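Robot arms on the prep line, how is it going for your crew?
Started by prepcook_dale, April 29, 2026

prepcook_dale
We got two arms at the Bredbridge kitchen in January. They move bowls and boards between stations. I used to do that plus portioning, now I mostly portion and clear faults. Nobody got let go, but two people left and weren't replaced.
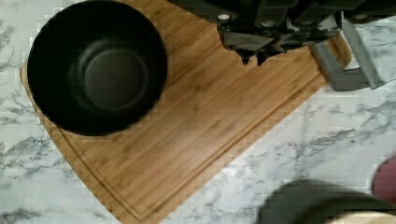 My hours went from 40 to 30 on the new schedule. Same hourly rate. The manager says it'll go back up when we take on the Castellanos lunch contract. Anyone been through this?

saltbox43
Same at Fladora, except our hours held. What changed is the pace. You can't get ahead and take a breather, you wait on the arm or it waits on you.

tinaray
I like ours. My wrists quit hurting after a month of not lifting stacks all day. I wouldn't go back.

saltbox43
Glad for your wrists, but you're on days with a tech in the building. On nights we get 5 minutes to clear a fault before it goes in the log under our name.

tinaray
That's a management problem. Ours logs by station.

prepcook_dale
Ours logs by name too. Did anyone get paid for the training? We had to do the Flellorex course on our own time.

lowboy_ken
Paid here, but only after we asked in writing. Ask for the hours thing in writing too.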